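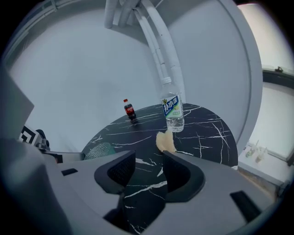

Demonstration by hand-held gripper is a method of teaching manipulation tasks to a robot in which a person performs the task directly, holding one or two grippers of the kind the robot will later use. It belongs to the wider field of learning from demonstration, together with kinesthetic teaching, where the arm itself is pushed through a motion, and teleoperation, where the arm is driven from a distance.

Equipment

A hand-held gripper consists of a housing, a grip for the operator and a pair of jaws. Many designs carry a camera that looks out past the fingers. A wide-angle lens keeps both fingertips and the surrounding workspace in view, at the cost of dark corners and strong distortion. The position of each gripper is recovered from the camera images, from inertial sensors or from printed fiducial markers on the housing. The Tasell system uses marker cubes; the Custalance system relies on camera images alone.

Procedure

A session is divided into episodes, each covering one attempt at a task such as picking up a sponge or moving a cup. In two-handed work both grippers are recorded on a common clock. One may hold an object while the other stays open near the next item. Household objects on an ordinary tabletop are a frequent choice, and bottles, cups and cloths test different grasps. A second camera at head height, looking down on the table, records both hands together.
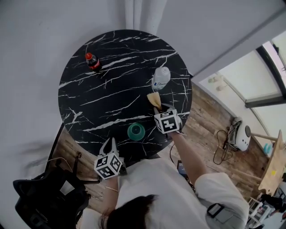 Chih-ming Kwan has objected that a person working this way moves faster than most arms can follow, and that timing should be corrected before training. Later versions of the Tasell software resample each path to the speed limits of the target arm.

Comparison with teleoperation

In a comparison by Majdi Srour and Pirjo Kiiskinen, operators completed 298 episodes with hand-held grippers and 80 by remote control in the same working time. The remote-control episodes needed less filtering, as every recorded motion was already within reach of the arm. The Memau collection combines both methods and contains 2347 episodes, of which 261 were made by teleoperation.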